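Chapter 4
House Rules for Shared Tables

Any machine with two arms can get in its own way. People manage it too, usually in small kitchens, but they apologise and nothing needs recalibrating. The rules in this chapter are dull, and most were written the morning after somebody ignored them.

We start with cables, which fail more often than anything with a part number worth knowing. A cable needs slack for the arm's longest reach, and slack has to go somewhere. The purple runs on this pair are led along the white links and left to loop at the elbows.

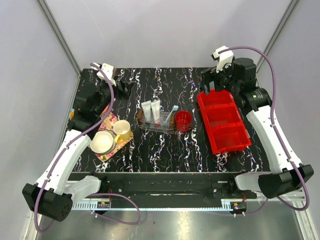
4.1 Who owns the middle?

Split the table into a left zone, a right zone and a shared strip. One arm may enter the strip at a time. The Gurkico site manual calls this "the bathroom rule" and gives it a whole page.

Objects that sit in the strip need the most thought. With a rack and a red cup side by side there, a gripper coming in over the cup has very little room to be careless — and the other arm should already have been told to wait. Write down which arm has priority before the first run. Deciding afterwards is known as an incident report.

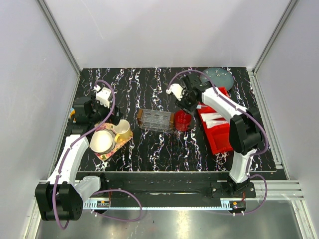 Nultatmont, March

Hussam Karaki's audit of the Travodance line ran to 293 entries. Two concerned the arms. The rest concerned labels, missing signatures and a stop button behind a filing cabinet. Read the extract at the end of the chapter before you try exercise 4.2, and keep your own list as you go.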